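The Ground Beneath the Crossing: Paving the Open Square

By the Features Desk
Saturday, June 22, 2024

The public square is judged by its edges. Visitors remember the façades, the planting and the place where they sat down. The paving, which takes up most of the area and a good part of the budget, is seldom mentioned unless it fails.

At Denholm, the landscape practice Perlow has spent the past two years studying how large concrete slabs perform in spaces used mainly on foot. Its report, to be published in September, considers jointing, drainage, cleaning and the treatment of kerbs. It draws on site visits in 13 towns and on the maintenance records kept by their councils.

Large slabs appeal to designers for their calm. Fewer joints mean fewer lines, and a pale grey surface reflects light into the lower floors of neighbouring buildings. The same qualities make wear easy to see. Streaks and small dark marks that would pass unnoticed on brick remain plain on smooth concrete, and the report advises clients to expect them from the first year.
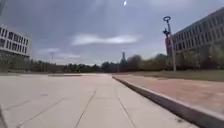 Joints require particular care. Where slabs are laid too tightly, movement in warm weather may chip their corners; where the gap is too generous, grit and seedlings collect. Perlow recommends that every joint be inspected each spring and refilled where necessary, and that replacement slabs be ordered with the original delivery. One council set aside 90 spare slabs at the outset and has since used more than half of them.

The kerb receives a chapter of its own. A low concrete upstand gives a clear boundary between the open floor and a raised path, and a change of colour, such as a reddish-brown surface beside grey, assists people with limited sight. The authors ask that level crossing points be provided wherever the kerb runs for any distance.

Planting completes the arrangement. Grass laid next to hard paving suffers at the margin, where feet stray and water runs off, and a narrow strip may need reseeding every autumn. Trees and shrubs set close to a building soften its base, although their roots should be kept clear of the slab bed.

The report will be printed in an edition of 1,000 copies by the Prellar press, with drawings from the Štěpánek studio. Copies will be sent to council libraries, and a shorter guide for maintenance staff is to follow.

Last updated: 22 June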